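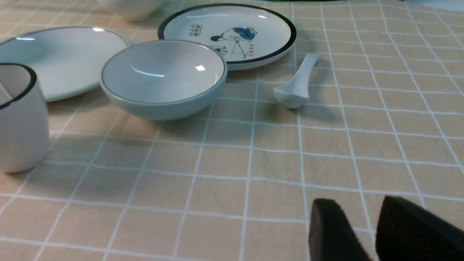 White cup with a dark rim on a checked tablecloth

Aug 15, 2018

Drorurent changed its outdoor ads in April, and I have been meaning to write down how the new ones work. The company rents tools and small trailers. Its old billboards carried the logo, a phone number, a web address, a photo of a trailer and a line about low prices. At highway speed that is too much to read.

The new boards, made by an agency called Rizk, use one word and one price. The word is the tool. The price is for a day. The logo sits at the lower right, and the phone number is gone. I counted 56 boards on the list the company posted, most of them on the two roads into Lesthorpe.

What interests me is the type. The word is set as wide as the board allows, so SAW is enormous and GENERATOR is fairly small. Most designers would fix the height and let the width vary. Rizk fixed the width, and the result is that no two boards in the series look the same from a distance, but all of them fill the space to the same margin. The margin is tight – I would have added a little on the left, where the pole of a road sign often gets in the way.

The color is a flat yellow with black letters. It holds up in rain and at dusk. It holds up less well next to the Dredine furniture board by the river bridge, which is nearly the same yellow and has been there for years. From 200 yards out the two read as one long ad for a couch and a DRILL.

The price is the weak part. A board that says 20 dollars has to be repapered when the rate moves, and paper is the cheap part of that job compared with labor. The older boards avoided this by saying nothing exact. Two of the boards on the north road already have a patch over the second digit, in a yellow that doesn't match.

I still prefer them to the trailer photo. The bus shelter versions use the same layout turned upright, and GENERATOR has to break over two lines there, with no hyphen.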